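Workshop notebook, April, started 8:40 a.m.

Back on the Lumia glaze tests. The last batch of tiles came out of the kiln yesterday evening and had cooled enough to handle this morning. Same clay body as before (the Lucero stoneware), same bisque, only the silica changed between rows.

Row 1 is too glossy and has run. It pooled along the bottom lip of two tiles and one stuck to the shelf. Chipped it off, ground the spot down, put fresh wash on. Row 2 is closer. Surface is satin, color is still more green than I want. Row 3 is dry and a bit rough to the thumbnail. Not food safe as far as I'm concerned, so it stays on the test board and goes no further.

Reweighed the dry mix for row 2 to check it: 385 grams, matches the sheet. So the green is not a weighing mistake. I suspect the new bag of whiting from Padomov, but the old bag is gone and I can't compare them side by side. Should have kept a cupful. Writing the supplier and the month on every bag from now on, please do the same.
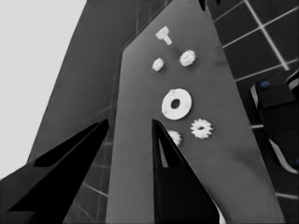
Gray panel with the small white pieces, simulated view.

Sieving took longer than planned. The fine screen has a slack corner and lets lumps through, so I ran everything twice and threw out what was left on the mesh. Slurry sat for almost 5 hours before dipping. It settles hard. Added a pinch of bentonite to half the bucket and marked that half with blue tape.

Dipped 4 new tiles, two from each half. Count of three in the bucket, wiped the feet, set them on the rack by the sink. The untreated half was already thick at the bottom when I got to the second tile, so that one may have a heavier coat. Marked it on the back in iron wash.

Urkano controller is still reading high at the top of the ramp. Put a cone pack on the middle shelf and will go by that. Do not change the program until the cones have been read.

To do: order a new fine screen, mix row 2 again with less copper, clean the shelf props, fire the new tiles on the slow schedule.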